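Home | Forums | Storage and Backup | New posts | Log in

Gruvberg image restore stops at 40 percent

6 replies, 1,000 views

fenwire
Restoring a full image to a replacement SSD. Source drive was 256 GB, target is 240 GB, used space is well under that. Gruvberg verifies the image, starts writing, and stops at 40 percent with error 21. Same result on two USB ports.

mott_b
Error 21 is a target size problem. Gruvberg restores by sector position unless you tell it to resize. Shrink the last partition in the restore options and run it again.

kelp9
Disagree. A size problem is reported before writing starts. A stop partway through is a read error on the backup drive. Check SMART on that first.

fenwire
SMART is clean on the backup drive, no pending sectors. Resize is grayed out in my version.

mott_b
It is grayed out if the image was made in sector mode. Attach the image read-only, clone the partitions out with Ernitside, and rebuild the boot files after. Took me nearly 3 hours over USB 2.

kelp9
Clean SMART doesn't clear the cable or the enclosure. Copy the image to an internal drive and verify it there before buying or cloning anything. The verify in the rescue environment only checks headers by default.

ellis_rack
You can do both without much extra work. Order I would use:

1. Copy the image file to an internal drive and run the full verify, with the header-only box unchecked.

2. If it fails, swap the cable and copy it again. If it passes, attach it read-only and note the partition sizes. 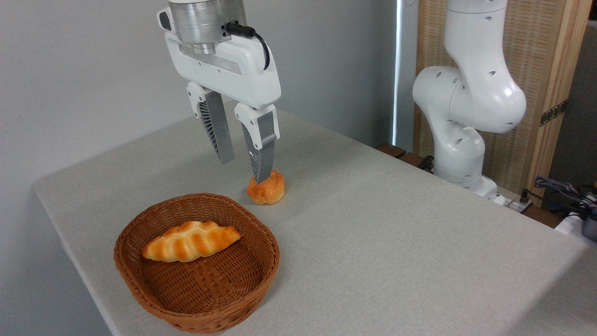

3. Clone the system and EFI partitions to the new SSD. Leave the recovery partition for last, or skip it.

4. Boot from the rescue stick and rebuild the boot entry. Disconnect the old drive before you do.

fenwire
Full verify passed on the internal copy. Starting the clone now. Will post the log if it stops again.

Share (3) | Comments (6)

Related threads
Fotness enclosure drops out during long writes
Ernitside clone boots to a blank screen
Ellis NAS: scheduled backups skip open files
Sector mode or file mode for a small SSD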